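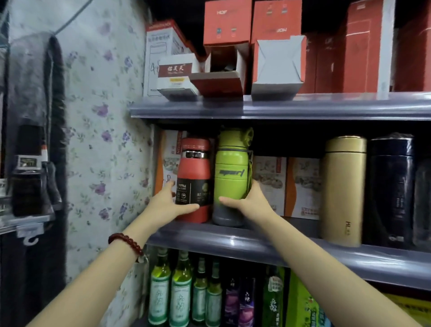
Jendevach Harness Racing Club — Owners and Trainers Section

I caught up with Siu-ming Kwan at the back of the Kwok barn a little after six in the morning, when she already had three horses jogged and was looking for somebody to hold the fourth. So I held the fourth. His name is Skandus, he's a five-year-old bay trotter, and he chewed on my jacket zipper for most of our talk.

If you've followed the June meet at all you know why I wanted to see her. Skandus went off at long odds in the mile, sat fifth along the rail until the final turn, and then came wide and got up by a neck. I was standing by the fence and yelled so loud I lost my voice (my wife enjoyed the drive home).

"I'd told the owner we'd be happy with a check," Siu-ming said. "Any check. He broke stride in both his starts before that, so I just wanted him to stay flat and trot the whole mile."

She changed two things after those breaks. One was shoeing, which she didn't want to get into with me, since half the backstretch reads this page. The other was the driver. Cheng-en Lai had never sat behind the horse until the week of the race.

"Cheng-en has quiet hands," she said. "Skandus hates being told. You let him think about it, and then he goes."

I called Cheng-en that afternoon and read him the quote, and he laughed. "I didn't do much! I was stuck in there at the half and I thought, well, that's our day over. Then the outside horse backed up and there was a hole. He was in it before I asked him."

The winner's share came to $2,840, and Siu-ming says most of it is already spent on hay and a new set of hopples for her pacing mare, Nustia. Nustia is the one she really wanted to talk about. The mare has been off 177 days with a sore suspensory and only went back to jogging last month.

"She's fat and she's bossy and I love her," Siu-ming said. "Put that in."

There's no race picked out for her yet. She'll need to qualify first, and Siu-ming won't enter her until she's had a couple of training miles she likes. I asked if we might see her before fall and got a shrug — a friendly one, but a shrug.

Skandus is the easier question. He moves up a class next time out, against horses that have been beating up on everybody all spring. Cheng-en is down to drive again.

"They're faster than him on paper," Siu-ming said, taking the lead shank back from me. "We'll see if he can get a trip. Did he eat your zipper?"

He'd gotten the pull tab, yes.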